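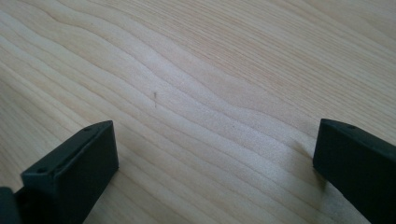 Hardwax oil or water-based poly on a light dining table?

getsemani_c
Posted Monday, 7:42 pm
Looking for opinions before I buy anything. We have a pale wood dining table, probably maple but I can't swear to it, and I want to put a new finish on it this winter. It gets used for every meal plus homework. The main thing I care about is that it stays light. My parents had a table that went orange over the years and I don't want that.
The shop in town carries a hardwax oil called Sillus and a water-based poly called Fledow. The Sillus costs more. Has anyone used either one on light wood?
– Getsemaní

plankton88
Water-based poly. Oil will warm the color no matter what the can says. I did a birch desk with Fledow satin, four coats, sanded lightly between coats with 320. Still looks like birch.

D_Agca
I'd go the other way. Poly looks fine until it gets a deep scratch, and then you're sanding the whole top. With hardwax oil you can rub out one bad spot and put more oil on it. I've had Sillus on our kitchen table for 8 years with two kids. Get the version with a little white pigment in it and the color change is small.
Doğukan

plankton88
Small is still a change. She said staying light is the main thing.

D_Agca
She also said homework. Pencil dents and marker. I know which one I'd want to repair.

mrs_tolliver
What's on it now? You need to know that before picking anything. Put a few drops of water on it and leave them ten minutes. If they soak in and leave a dark spot, there isn't much finish left. If they bead up, something is still there and either product may have trouble sticking unless you sand it off.

getsemani_c
Did the water drops at one end. They beaded, mostly. One spot near where my son sits went a little dark. So I guess I'm sanding.

mrs_tolliver
Yes. 120, then 150, and stop at 150 if you're using the oil, or it won't take evenly. For poly go up to 180 or 220. And go with the grain even where it wanders. Cross scratches on maple show up badly once the finish is on.

sawdust_in_ohio
Check that it isn't veneer before you put 120 on it. Look at the underside and the ends.

getsemani_c
Solid, I looked at the ends. How long before we can eat on it? We have people coming for the holidays in December.

D_Agca
Light use after two days, but keep spills off it for up to 10 days. Read the can, they've changed it before.

plankton88
Poly you can set plates on sooner, for what it's worth. Still wait before you put a tablecloth on it.

sawdust_in_ohio
Buy the small size of both and try them on the underside. Leave it a week and look at it in daylight. Fairweather sells sample tins if your shop doesn't.

getsemani_c
I'll do that, one at each end underneath. Leaning toward the poly for color but I'd like to see them. Will post when they've dried.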